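Teleop vs hand guiding for soft items (bread rolls)
Jotosside Robotics Forum > Manipulation > Teaching and demonstrations

fourie_o
11 Jun 2023
We are teaching a two-arm setup to pick up bread rolls from a cutting mat and put them on a plate. It's for a packing trial at Dultier. Rolls are all different shapes, so fixed grasp points are out and we're training from demonstrations.

The question is how to record them. We can put the arms in free-drive and push them around by hand, or drive them from the Bhatia leader arms. We have 100 demos by hand guiding and 60 by remote so far. The remote ones look worse when you play them back but the policy trained on them does better. I didn't expect that and would like to know if other people see the same.

What we do now, per demo:

1. Send both arms to the start pose. The start pose is high, so the wrist cameras mostly get the room. On the arm with the knit sleeve you get the sleeve across the top half, then the rack, the monitors, and only a piece of the green mat over at the right.

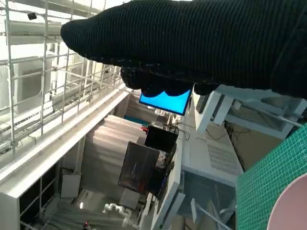 2. Start recording, wait one second, then move. Without the wait the first few samples have no joint velocities.
3. Bring the gripper down over the mat until the roll is in the wrist view.
4. Close slowly, lift, move to the plate, open.
5. Back to the start pose, stop recording, mark it good or bad.

Oratile Fourie

pinchpoint
If you're hand guiding with wrist cameras, your own arms and hands are in the pictures. They won't be there when the policy runs. I'd look at that before anything else.

fourie_o
We do get hands in some of them. I had assumed it would average out over 100 demos.

pinchpoint
It won't average out if they are in the same place every time. You hold the wrist where it's comfortable to hold, so the hand shows up in the same part of the view whenever the gripper is about to close. The policy can pick up on that.

gearlash
I don't agree that it's the main problem. We hand guided a Burker arm for a whole winter with hands in view and got decent results. What hurt us was force. When you push the arm yourself you feel the item and correct without thinking about it, and none of that correction is recorded as a command. The log only has where the arm ended up. With leader arms the command and the measured position are both there, and the gap between them tells you something about how hard you're pressing.

For bread that matters more than for blocks. A roll gives.

tmiller_cnc
Why does step 1 go up so high? If the start view is mostly rack and monitors, you're training on rack and monitors. Move a monitor and your start frames don't match anymore. I would start low with the whole mat in view.

fourie_o
High start is so the two arms clear each other. I could add a second pose lower down and begin recording from there.

tmiller_cnc
Do that. Crop the old ones to begin at the same height if you have joint logs.

gearlash
Disagree again, sorry. Keep some high starts. If the policy loses the roll and backs off, it needs to have seen the view from up there. I'd go half and half. And don't make the start pose exact, move it a bit each time.

c_nogueira
I work on the same rig as Oratile and did most of the remote demos. One from the other arm, at the grasp:
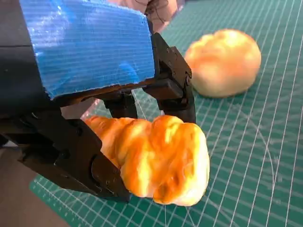
Photo: Celeste Nogueira, Dultier trial rig

With a twisted roll like this one I put one finger against the left side and bring the other down on the right part, with the tips on the crust. I don't try to center the grasp. The rounder ones, like the one further back on the mat, need a different approach and I think we should have a separate set for those.

On hands: there's one at the top of this view as well, so I wouldn't say remote recording fixes that. People reach in over the mat. What we need is a rule about standing back while recording, whichever way we drive the arm.

pinchpoint
Fair point about the hand. I'd still go with remote, but you're right that it has to be a rule. We have a line of tape on the floor and you stay behind it until the recording stops.

Do you two close the gripper the same way? Mixed operators caused us more trouble than mixed methods. One person came in from the side, another straight down, and the policy went in between and missed.

c_nogueira
No, we don't. Oratile comes in lower and closes later than I do. We should compare.

marta_benchtop
Not a robotics person by trade, I run test benches. Is 60 enough to say remote is better? Seems like you could get that from which rolls happened to be on the mat that day.

fourie_o
Probably not enough to be sure. We score on 10 rolls after each training run. Remote wins every time, but they are not always the same 10.

marta_benchtop
Then I'd fix that first -- same rolls, same spots, marked on the mat grid. You have grid lines printed right there.

gearlash
Bread dries out though. A roll on the second day is a different object. Use the same type and the same spots, but change the rolls.

tmiller_cnc
For number of demos, our last job took 630 before it stopped improving, and that was with a rigid part. I'd expect you to need more with rolls. But don't record the rest until you've settled the start pose and the operator question or you'll be throwing them out. We threw out everything from February for that reason.

fourie_o
OK. Plan for this week:

Remote only, both of us, after we agree on one approach for twisted rolls and one for round ones.
Half the demos from the high pose, half from a lower one.
Tape line.
Test spots marked on the grid, fresh rolls each session.

I'll keep the hand guided set and train once with it mixed in to see what it does.

pinchpoint
Mark which ones have a hand in view while you're at it. Then you can train with and without and we can stop arguing about it.

gearlash
My bet is no difference. Post the numbers either way.

c_nogueira
I'll go through them for the hands. Results will go in this thread.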